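Keeping the TV room going through a whole season

I watch a lot of television in February, when the network pilots get announced and everybody starts guessing which ones will make it to series. By then my den needs some help, so these are the things I do before a long run of premieres.

Wipe the screen with a dry microfiber cloth first, then a barely damp one. No glass cleaner, ever! I ruined a perfectly good set that way (my own fault, the manual said so). Do the remote too, with a cotton swab between the buttons.

Label both ends of every cable. I use bread tags and a marker, and it saves me crawling around behind the cabinet ten minutes before a finale.

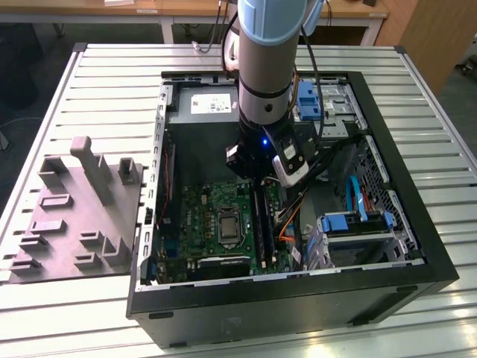 Side panel off, with the power supply and motherboard showing.

If you record shows onto an old desktop, like I do, shut it down, unplug it and blow the dust out with short bursts of canned air. Hold the fan blades still with a finger while you do it. Then go through your recordings and be ruthless. I had 196 episodes saved, nearly all of them dramas I quit after the second week, and my friend Reshma still won't let me forget the hospital one.

Popcorn butter on the couch: cornstarch, 30 minutes, vacuum. Repeat if the spot is an old one. For soda, blot with cold water and keep blotting, and don't rub, even if the cliffhanger is making you antsy.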